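The play food, all of it

18 Nov 2018

I have been meaning to write about the play food for months, and every time I sit down to do it I get distracted by something more sensible, like soup. But I promised Nobuhle I would, and she has reminded me twice now, so put the kettle on, because I tend to go on a bit about this.

It began in June with one plastic bag from Skiketti, the secondhand place on the corner that smells of old paperbacks. I went in for a lampshade. I came out with no lampshade and a bag of pretend groceries for 78 rand, which felt like robbery (mine, of them). There was a strawberry in it with little green leaves that I fell for on the spot. I carried it home in my coat pocket and found it there a week later while I was looking for my keys.

After that people started giving me things. It happens when you mention a hobby out loud, even if it isn't quite a hobby yet. A cousin sent a parcel, the neighbors cleared out a cupboard, and Sibusiso Pillay turned up at the door with a box he said had been in his garage since his girls stopped playing restaurant — they are 17 and taller than him now, so I suppose it was time. We sat on the step and went through it together and he told me all about the restaurant, which had one dish and very strict opening hours.

What I like best is how unfussy the soft pieces are. The plush banana has to be my favorite. It has those floppy peeled bits that never lie the same way twice, and it doesn't care if you drop it or sit on it. The harder pieces are prettier, I'll admit. A halved orange with the pale lines drawn in is a lovely thing to have in your hand, and it looks good beside almost any color of plate. I tried it next to everything in the cupboard before I was satisfied, and dinner was late.

And then there are dishes. I used to think you needed proper toy dishes, little tin ones, and I spent a silly amount of time hunting for a set. I've come around to using real-looking bowls and a big plate, the sort of thing you'd pull out for a salad. The blue bowl is just right for a strawberry. The lavender plate goes with it nicely, though Nobuhle Du Plessis, who has opinions about purple, calls it gray and won't be moved. Some days I think she has a point, especially toward evening.

Ketchup belongs in a fridge door, I know. I still like a ketchup bottle lying in a colander, all that red against the green. My mother would have had something to say about it. She kept her sauces in alphabetical order, and you did not borrow the mustard without putting it back between the mint and the peri-peri.
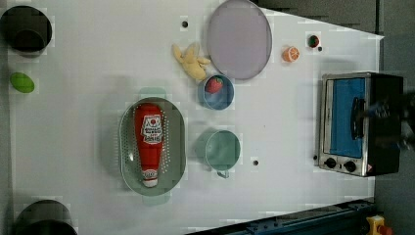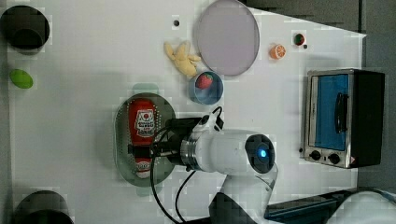
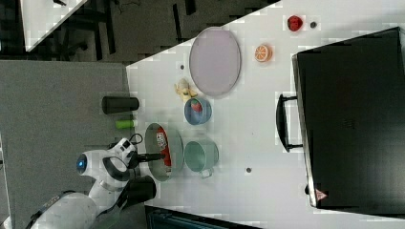
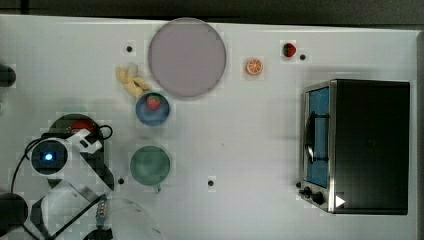 On the white table: the big plate, the yellow banana, and a strawberry in the blue bowl.

Next on my list is bread. I'd love a good pretend loaf, preferably one that slices, so if you have one sitting in a cupboard and your children have moved on to other things, do leave me a comment. I'll pay the postage!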